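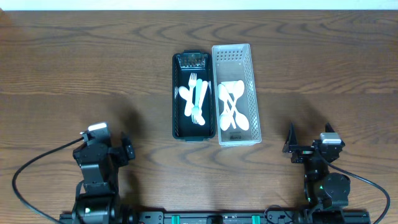 White plastic cutlery in a black basket on the tabletop.

Test Drivers Wanted: Long-Term Evaluation of the Jekance Oser Wagon

Jekance is looking for 77 drivers to live with a pre-production Oser for six months and tell us what works and what doesn't. The Oser is our first full-size wagon. It goes on sale next year, and we want the seats, controls and ride sorted out by people who use a car every day.

The program runs out of our service center in Jukbridge. Cars are handed over in April.

What you will do

Drive the Oser as your main car, in place of the one you own now. We expect at least 900 miles a month, in whatever mix of highway and town driving you normally do.

Fill in a short online log once a week. It asks about comfort, noise, visibility, the touchscreen, fuel use and anything that rattled.

Bring the car to Jukbridge once a month for inspection. Allow two hours. There is a waiting room with wifi, or we can drop you in town.

Report warning lights and breakdowns the same day by phone. The line is open 24 hours.

Who can apply

You must be 25 or older, have held a full license for at least five years, and have no at-fault accidents in the last three. You need off-street parking within 40 miles of Jukbridge. We want drivers of all heights, and we are short of applicants under 5'4" and over 6'2".

We would also like to hear from people who tow a small trailer, carry two or more child seats, or drive on unpaved roads most days.

Employees of other carmakers, dealers and the motoring press can't take part. Rideshare and delivery work isn't allowed in the test cars.

What you get

Use of the car, with insurance, tires and servicing paid by us. You pay for fuel. Drivers who complete the full term receive $3800, paid in two parts — half at the midpoint inspection and half when the car comes back.

The cars carry data recorders that log speed, location, braking and cabin temperature. You will be asked to sign a consent form before handover. Photos of the interior may not be posted online until the Oser is on sale.

How to apply

Applications are handled by Asfaw, our recruiting partner. Fill in the form on the Asfaw site under "Jekance Oser drivers" and attach a copy of your license and a current driving record. Applications close at 5 p.m. on the last day of February. Shortlisted drivers will be invited to Jukbridge in March for a seat fitting and a 30-minute road drive.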